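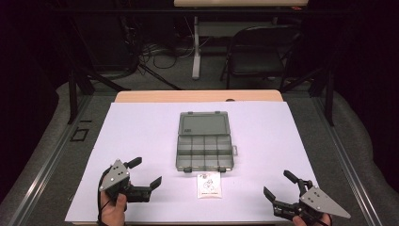

Gisstead Road Safety Working Group
Minutes of meeting, 2024-10-30

Apologies were received from the school representative. Minutes of the July meeting were accepted without change.

1. Girico Street crossing

The group discussed the crash in which a delivery van mounted the kerb outside the bakery and struck a pedestrian. The pedestrian has been discharged from hospital. Police are still taking statements and the group agreed not to comment on fault.

Council's traffic count put the street at 1,705 vehicles a day. Members living nearby felt this was low, as the count was done during school holidays. Council will be asked to repeat it in term time.

Two options were tabled: bollards along the bakery frontage, or a raised crossing with the kerb built out on both sides. The bollards were quoted at $4,000. No price is available yet for the crossing. Moved that the group support bollards now and keep asking for the crossing. Carried, 2 against.

2. Athumani Avenue roundabout

The sight line from the north is still blocked by the hedge on the corner block. Council has written to the owner. If it has not been cut back by the next meeting, the matter goes to the ranger.

Line marking has worn off on the eastern approach. Reported again.

3. Dedel Bridge

The 60 sign knocked over in July has been put back, but on the wrong side of the driveway – drivers leaving town don't see it until they are on the bridge. To be raised with the main roads office.

4. Funds

Balance is over $3,000. Printing of the letterbox flyer was approved.

5. Other business

A request for a speed display trailer outside the pool was held over.

Meeting closed 8.40 pm.

Comments

bridgeroad_mum
Is the footpath outside the bakery open again? Had to take the pram onto the road last week.

Terrace resident
Bollards won't slow anyone down. Build the crossing.

kelpie62
That hedge has been like that for years. Good luck.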